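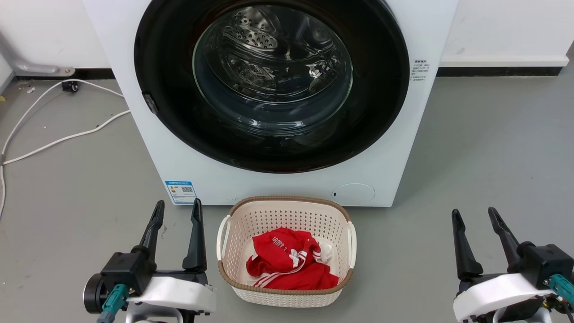

售后工单 > 洗衣机 > 排水与脱水

工单编号:2117
品牌:Gerholm 滚筒洗衣机
提交人:戴美娟
处理人:龙倩如(Landar 家电服务,在线组)
状态:已关闭(用户保留意见)
提交日期:2021年4月17日

问题描述

洗完衣服不脱水,或者脱了跟没脱一样。程序走到最后一段,剩余时间停在那里不动,等很久才跳完。拿出来的毛巾能拧出水。已经是第四次了。

之前打过电话,那边没问几句就说排水泵坏了,换泵连上门费390元。我想知道不看机器、不问症状,是怎么知道泵坏了的。麻烦给我一个能自己先查的步骤,查完真是泵的问题我再付钱。

机器放在水泥地上,前面没有东西挡着,平时就摆个洗衣篮。正面右下角有个圆盖子,说明书上叫过滤器检修盖,我从来没开过。说明书里关于它只有半页,图还印得很小。

回复记录

【龙倩如】
戴女士您好,工单已收到。脱水弱、时间卡住,常见原因有过滤器堵塞、排水管弯折、衣物偏重一边、排水泵故障。建议先从过滤器开始检查。电话里报的390元是换泵的参考价,要检测后才能确定。请先回复几个问题:
脱水时有没有嗡嗡声?
面板有没有显示代码?
四次都是同一种衣物吗?

【戴美娟】
有嗡嗡声,时有时无。没有代码。
衣物不一样。第一次是床单,第二次是毛巾加几件T恤,第三次又是床单,第四次只有毛巾。
“参考价”三个字电话里没有说,他说的是“就是泵,390”。我记下来了。

【龙倩如】
谢谢补充,电话组的表述我会反馈。床单容易在筒里卷成一团,机器测到不平衡会降低转速,这也会造成脱水不足。不过第二次和第四次没有床单,所以还是先查过滤器。步骤如下:

关机,拔掉电源插头。如果刚用热水洗过,等水凉了再开盖。
准备一个浅盘和一条旧毛巾,放在检修盖下面。
把圆盖逆时针慢慢拧松,先拧半圈,让水流出来。水多的话拧回去,倒掉盘里的水再继续。
水流完后取出滤网,清掉毛絮和杂物,用清水冲洗。
用手电照一下里面的空腔,能看到叶轮。拿筷子轻轻拨,应该能转,一顿一顿的属于正常。
把滤网装回去,拧紧,跑一次单脱水。

【戴美娟】
盖子拧不动。说明书说“轻轻旋转即可”,写这句话的人可能没碰过用了几年的机器。有没有不会把它拧裂的办法?网上有人说用钳子,有人说用吹风机吹,还有人说灌除垢剂泡一晚。这几种我都不太信。

【龙倩如】
不建议用钳子,塑料容易崩口。吹风机也不要用,那个位置可能有水。除垢剂走的是内筒和水路,对盖子上的螺纹帮助不大,我们不推荐为了开盖去泡。
可以戴一只橡胶手套,手掌压住盖子往里顶一点,再逆时针转。手要干,手套也要干。

【戴美娟】
戴洗碗手套拧开了。比预想的快,但出水比预想的多得多。你们写“浅盘”,我放了个烤盘,半圈都没拧完就满了,来回倒了好几趟,毛巾也全湿。幸好是水泥地,拖一下就行,要是木地板我现在就在写另一张工单了。建议把步骤改一改,写清楚水可能有很多。

滤网里掏出来的东西:
一大团灰色毛絮,压得很实
两枚发卡
一枚硬币
半张泡烂的纸,看不出是什么
一只婴儿袜(家里已经很久没有婴儿了)

叶轮用筷子拨了,能转,一顿一顿。

装回去跑单脱水,毛巾比以前干。但我不认为这就说明问题解决了,一次不算数。

【龙倩如】
您说得有道理,建议再观察几次。浅盘那一条我已经提交修改,改成“准备多个容器,分次放水”。
叶轮能转,没有异物卡住,泵堵转的可能性比较小。请您接下来洗的时候记录一下衣物种类和脱水结果,用同样的程序,方便比较。

【戴美娟】
记录如下,全部用棉织40度,脱水转速没有改过。

第一桶,毛巾。正常,拧不出水。
第二桶,T恤、裤子、袜子混洗。正常。
第三桶,床单一条加被套一条。不正常,袜子卷在被套里面,被套很重,滴水。
第四桶,床单单独洗。勉强,比毛巾湿。
第五桶,毛巾。正常。

所以毛巾的问题大概真的是滤网,床单的问题另算。第三桶时间又卡住了,但是没有嗡嗡声,筒是慢慢转几下,停,反着转几下,再停。

【龙倩如】
非常清楚,谢谢。第三桶的表现符合不平衡保护:机器反复抖散衣物,抖不开就降速收尾。被套请先扣好扣子或拉上拉链再放进去,免得小件钻进去。大件单独洗时可以配一两条毛巾,让重量分布得开一点。
另外请检查机器是否放平。双手按住顶盖对角,轻轻往下压,有晃动的话,调对应的底脚,调好以后把锁紧螺母拧上。

【戴美娟】
按了。左后右前这一对会晃,幅度很小,我得把一张纸片塞在底脚下面才看得出来。安装的时候师傅说“水泥地,肯定平”,连水平尺都没拿出来。我对“肯定”这两个字现在比较敏感。

家里有一把 Horex 的水平尺,放在顶上,气泡偏了一点。调了右前脚,气泡居中,不晃了。锁紧螺母原来就是松的。

顺便问一句:朋友发给我一款 Belhaj 的防震脚垫,卖家说垫上以后“脱水问题全部消失”。有用吗?

【龙倩如】
脚垫主要是减少震动传到地面和防止机器移位,对排水没有作用,对筒内衣物偏心也没有作用。底脚已经调平、锁紧的话,可以不买。具体品牌我们不做评价。

【戴美娟】
这个回答我信。不买了。

调平以后又洗了一次床单加被套,被套扣好,配了两条毛巾。脱水正常,时间没有卡。再洗一次,同样的搭配,被套有点湿,可以接受。

有一件事我还是要写在单子里。按电话里的说法,我现在已经付了390元,换了一个能转的泵,师傅换泵的时候多半会顺手把滤网清掉,然后大家都以为是泵修好的。床单照样湿,过一阵子再打电话,不知道下次要换什么。

【龙倩如】
戴女士,您的意见我已原文转给电话组主管。旧工单2014的用户情况和您相近,也是清理滤网后恢复,两张单子我做了关联,供内部核对报修话术。
后续保养建议:滤网每两到三个月清一次,家里毛巾洗得多的话可以一个月一次。清完检查密封圈上有没有毛絮,有毛絮会渗水。如果清理后再次出现嗡嗡声并且完全不排水,请直接在本工单下回复,届时安排上门检测。是否可以关闭工单?

【戴美娟】
先不要关。两个问题。
密封圈是盖子上那一圈,还是洞口里面那一圈?步骤里没写。
上门检测,如果测出来泵没有坏,收不收钱?

【龙倩如】
是检修盖上的那一圈橡胶圈,洞口内侧的螺纹也请一起擦一下。
上门检测收上门费,检测后无需维修的,只收上门费,不收配件和工时。金额会在预约时以短信确认,师傅到场不能另加。

【戴美娟】
盖子上的圈擦过了,夹着一点毛絮。拧紧后放了张厨房纸在下面,跑完一个完整程序,纸是干的。

可以关。但状态请不要写“已修复”,你们没有修,我也不敢说修好了。写“用户自行清理及调平后暂时正常”。

【系统】
工单已关闭。关闭原因:用户自行清理滤网、调平底脚后暂时正常。
关联工单:2014

【戴美娟】(关闭后追加)
补一条给后面查到这张单子的人。拧开盖子之前,脸盆、烤盘、旧毛巾都拿过来,全部放在手边再动手。洗衣篮挪远一点,我那次里面还有干净衣服。
那只婴儿袜洗了晾干了,大小跟我女儿小时候的对不上,到现在也不知道是谁的。

【龙倩如】
已收到,您的补充会附在步骤说明后面。袜子的情况我们这边无法核实。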